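Cutting Boards, Cider and a Very Loud Planer: My Day at the Horkwood Open Workshop
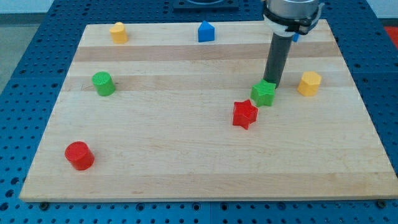

A striped board and some colored shapes on one of the blue tables.

I have been using the same cutting board since college. It has a scorch mark shaped like a saucepan lid and a crack that holds onto garlic no matter what I do to it. So when my friend Johanna Oberholzer told me that Horkwood was opening its workshop to the public for one Thursday in March, I took the day off before she had even finished the sentence.

If you don't know Horkwood, they make boards, bread boxes, rolling pins and a few small tables, all from hardwoods, in a long brick building behind the old Flaven creamery. You mostly see their stuff at kitchen stores and the better kind of wedding registry. I had walked past the building dozens of times (there's a bakery on the corner I am very loyal to) and never once seen the doors open.

We got there at 9 and there was already a line! Mostly retired guys in fleece vests who clearly knew a lot more about wood than I did, plus a few families and one couple who had driven 3 hours to be there. Parking is on the street only, and I would not try it later than 9:30. Johanna circled twice and ended up by the creamery loading dock.

The tour starts in the lumber shed, and I could have stayed in there all morning. It smells like pencils and maple syrup and a little bit like a horse barn. Kilian Trummer led our group. He has been at Horkwood for 15 years and started out sweeping, and he talks with his hands so much that people in front kept taking a step back. He explained that boards come in rough and sit stacked with thin strips between them so air can move through, and that they get checked with a moisture meter before anyone is allowed to cut them. He let a little girl in our group try the meter on a piece of maple and then, at her request, on her own boot.

I asked why so many boards are made of strips and he was so happy to get the question. A single wide plank wants to cup as the seasons change, he said, so you rip it into narrower pieces, flip some of them, and glue it all back together, and the pieces sort of argue with each other until they stay flat. If you put lighter and darker pieces side by side you get stripes for free. I always thought the stripes were purely for looks! I have been looking at striped boards for years and feeling a bit superior about my plain one, which, as I mentioned, is cracked.

Then came the machine room. They hand you ear protection at the door and you need it. The big planer they call Skukum (it has the name painted on the side in cream letters, and no one I asked could tell me who painted it) sounds like a jet taking off inside a filing cabinet. Kilian fed a rough, gray, sad looking plank in one side and out came this glowing thing with all its grain showing. The whole group went "ohhh" and you could see it on everybody's faces even though you couldn't hear it. I would pay admission just for that part – and admission was free, so there you go.

After the machines you get the gluing area, which was more peaceful than I expected. Rows and rows of clamps on the wall. They spread the glue with something like a paint roller, tighten everything up, scrape off the squeeze-out and then leave it alone overnight. Kilian said leaving it alone is the hardest thing to teach new people. I felt a little called out, as a person who opens the oven every five minutes.

The sanding room was closed off behind glass because of the dust, so we only watched through the window. Same with the finishing room, although they did bring out a tray of sample pieces in different oils so we could touch and sniff them. Johanna liked walnut oil. I liked the plain mineral oil with beeswax, which you can make at home, and they gave us a card with the recipe: melt the wax into warm oil, let it cool, rub it on with an old T-shirt, wait, wipe off the extra. Kilian's advice was to do it once a month for a board you use every day and to stand the board on edge to dry after washing. I have been laying mine flat on the counter my entire adult life, so that probably explains the crack.

Lunch was in the yard. Hofstetter had their cart there with bratwurst and hot cider, and the line moved slowly but they were so cheerful about it that I didn't mind. Get the one with the caraway mustard. They ran out of the potato salad by noon and there was real grief about it at our picnic table. It was sunny but chilly, so bring a jacket even if the forecast looks good, since the yard is in shade most of the day.

And then the seconds table. Oh, the seconds table. These are boards with a small knot or a stripe that didn't line up or a slightly wonky corner, marked way down, and people were polite but very focused. I saw two of the fleece vest guys reach for the same rolling pin and have a long, courteous conversation about it. I came away with 2 boards, a big maple one for me and a small cherry one for my sister, and Johanna got a bread box that she had to carry on her lap the whole way home.

A few practical things if you want to go next time. The tour takes an hour and a half, with not much sitting. Closed shoes are required and they do check. The machine room has a step down into it but there's a ramp around the side if you ask. Kids seemed to have a great time, though the little ones got restless around the glue. Bring cash for the sausage cart, the card reader kept losing its signal.

They told us the next one will probably be in the fall, and there's a sign-up sheet by the front door of the shop. I put my name down before we left. The new board is on my counter right now, standing on its edge, and the old one is out in the garage, where I'm going to use it for potting tomatoes.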